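Lustinholm abre a recolha de demonstrações do projeto Datetti
30 de julho de 2023, Justdale

Olá a todos! Sou o Duarte Macedo, coordeno o projeto Datetti na Lustinholm e pediram-me que escrevesse eu o comunicado, por isso aqui vai, no meu estilo. Arrancámos com a recolha de exemplos para o nosso sistema de aprendizagem, e a meta é chegar às 4,000 demonstrações até janeiro. Já temos 823 guardadas e revistas (e que trabalheira deu a revisão!).
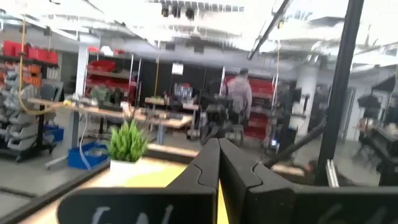
A oficina vista a partir do pulso do robô, com os dedos da garra em primeiro plano.

Cada demonstração é uma tarefa curta, conduzida por uma pessoa e gravada do princípio ao fim, com as imagens do pulso e as de uma câmara fixa. Começámos pelos tecidos e pelos bonés, que me dão cabo da paciência: a copa dobra-se, a pala aponta para onde quer e o mesmo boné nunca pousa duas vezes da mesma maneira.
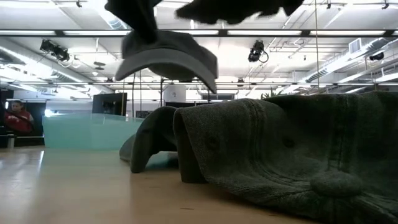 É dessa variedade que o sistema precisa, e também guardamos as tentativas falhadas, devidamente assinaladas. A Vieira, nossa parceira, trata das etiquetas e devolve-nos cada lote em 2 dias.

Temos ainda 20 vagas para operadores, com formação dada por nós, e não é preciso experiência com robôs. Quem quiser visitar ou entrevistar a equipa pode escrever para o gabinete de imprensa da Lustinholm, ao meu cuidado.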